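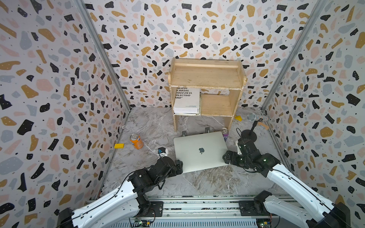

Closed laptop in front of the small two-compartment shelf, terrazzo pattern on the walls.

To: Drondcombe small spaces list
Date: Jul 18, 2023
Subject: Re: Where does the laptop go when it isn't a desk anymore?

Hello all,

I've been meaning to answer this one since it landed in my inbox, and then we had family staying and the good table was under a pile of towels until last night. The original message, for those who get the digest:

> We moved into the Prajapati building in October and have one surface for
> everything – meals, homework, bills, my typing. The laptop ends up
> wherever there's a gap. Do any of you have a spot for it that works?
> I have 22 inches between the window and the wall and would love to keep
> the floor clear. Also, is a stand worth the trouble if I have to put it
> away every night?

Well, I sympathize! Ours was a traveling laptop for years, and it picked up crumbs in every room of the house. A low wooden shelf helped us more than any gadget did. Look for one with a flat top and a divider underneath, so your books or binders can go on one side and the other side stays open for the laptop and its charger. Measure the laptop with the charger plugged in before you shop, please. I didn't, and I had to take a shelf back to Kidis in the rain.

As for the stand, I say yes. Mine is a plain metal one from Grestar that I paid too much for, and I'd buy it again tomorrow (my neck would, anyway). Closing the lid before you lift the laptop off is a good habit to get into, and so is giving the keys a quick brush while you have it open.

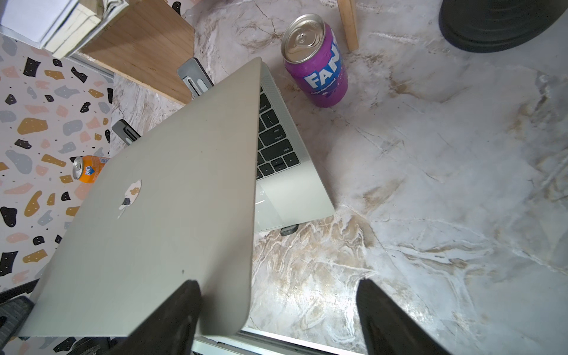
CLEARING THE COUNTER

If you're sharing with the kitchen, and it sounds like you are, finish the food side first. Wipe the counter, dry it with a separate cloth, and only then bring out the computer.

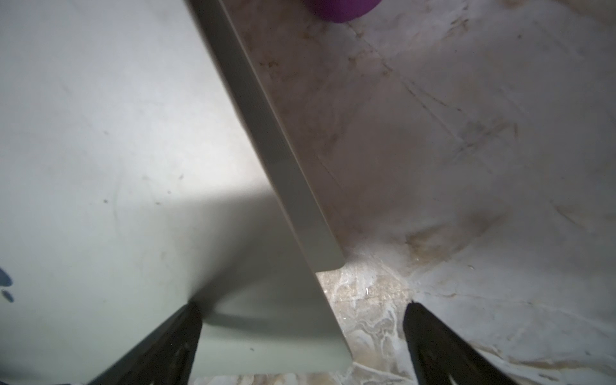
I keep the cutting board upright behind the faucet once it's dry, and I flip it now and then so both sides get some air. We had 2 boards for a long time and let one go, and I don't miss it – the spot it used to take up is where the mail goes now.

The evening routine I wrote up for the list page is short, so I'll paste it in.
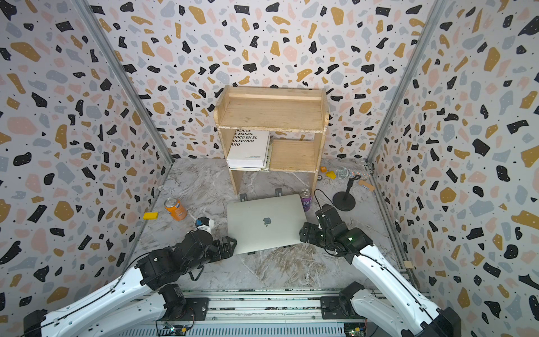
2 min read

Save your work, shut the lid, and unplug at the wall. Carry the laptop flat with both hands, one on each side, and set it down on something level. Wind the cord loosely. Put papers away last, or they'll end up under the laptop and you'll be hunting for the gas bill in the morning like I was.

Do write back and tell us how wide your shelf can be once you've allowed for the window trim. I have a soft spot for awkward corners.

Warmly, from the far end of Drondcombe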